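Gevel Issues Service Notice on Finger Pad Wear in Grikex Hand-Held Grippers

Fault can reduce holding force on thin-rimmed trays; replacement pads ship at no charge

STODOVLOW, 8 July 2023 - Gevel today issued a service notice covering the finger pads on its Grikex line of hand-held parallel grippers. The notice follows a fault in which the gray backing layer under the black outer coating of a finger becomes exposed along the upper edge. Once the backing is exposed, the two pads no longer meet evenly, and a thin part held between them can rotate or slip.

The notice applies to 561 units delivered with the original two-part finger. Of these, 134 have been inspected by Gevel or by the customer. Exposed backing was found on 30 of the inspected units, in every case on one finger only. No injuries have been reported. Reported losses are limited to dropped trays and the time needed to repeat interrupted work.

Gevel opened its review after Sutcliffe, a laboratory supply company that uses Grikex grippers in its tray handling station, reported a series of drops during upright lifts. In an upright lift, the tray is held by its rim at a single point and the full weight hangs or rests below the pads. This places more twisting load on the finger edge than a flat lift does, and it is the condition under which most of the drops occurred. 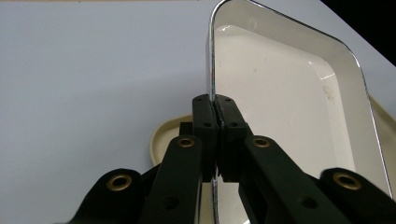 Rim grip on an upright enamel tray, with the pads closed on the chrome edge.

The review separated two possible causes. The first was low closing force in the linkage. The linkages on the units returned by Sutcliffe were measured and found to be within limits, and the pivot inserts showed no abnormal play. The second was loss of contact area at the pad. Test pads with the coating removed along the upper edge reproduced the reported slip on a metal rim. Pads with light surface scratches did not. Gevel has concluded that the coating bond, and not the linkage, is the source of the fault. 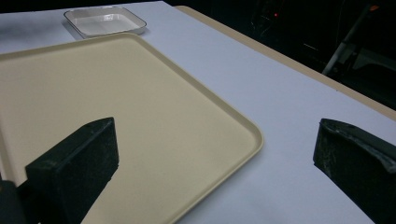
Inspection under the notice takes place with the gripper disconnected from any powered equipment and the fingers fully open. The operator compares the upper faces of both fingers under even light. A difference between the two is the most useful sign. On a pair where the left finger has faint scuffs and the right has pale scratches and a frayed edge along its top, as here, the right finger is to be treated as suspect and the pair taken out of service. Fingers are replaced in pairs. A new finger is not to be run against a worn one, as the difference in surface height will shorten the life of the new part.

Light scuffing with the coating intact is acceptable. Dust or pale flecks on the surface should be wiped away with a dry cloth before a decision is made, and solvent cleaners should not be used on a finger with a raised or broken edge. Solvent can travel under the coating and widen the damaged area.

Pending inspection, Gevel asks all owners of affected units to take the following steps:

Stop upright lifts of enamel, glass or metal trays.
Limit other lifts to 80 percent of the rated load.
Keep hands and feet clear of the area under a held part.
Record the serial number of each gripper and the condition of both fingers.

Flat lifts of empty plastic trays may continue on units that pass the visual check. Damaged fingers must not be trimmed, sanded or repaired with adhesive. Several returned units had been trimmed at the edge, which removed material from the contact face and made the slip worse.

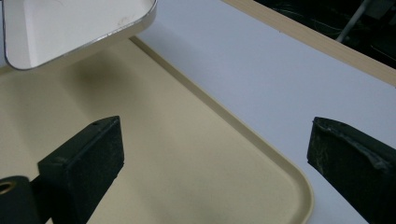 Grikex fingers in the open position at a tray corner. A lighter layer is visible along the worn upper edge of the right finger.

Replacement pairs use a revised bond and a rounded upper edge. They fit the existing mounting holes and need no change to the linkage. Gevel will ship them free of charge to registered owners, beginning with sites that handle trays by the rim. Owners who are not registered can request parts through the Gevel service desk in Stodovlow with a serial number and proof of purchase.

Removed fingers should be bagged, labeled left or right, and returned in the carton supplied with the new parts. Gevel will continue to examine returned fingers through the end of July and will amend the notice if the findings change. Grikex units delivered with the one-piece finger are not affected.

About Gevel
Gevel designs and services hand-held and bench-mounted grippers for laboratory and light industrial use. The company is based in Stodovlow.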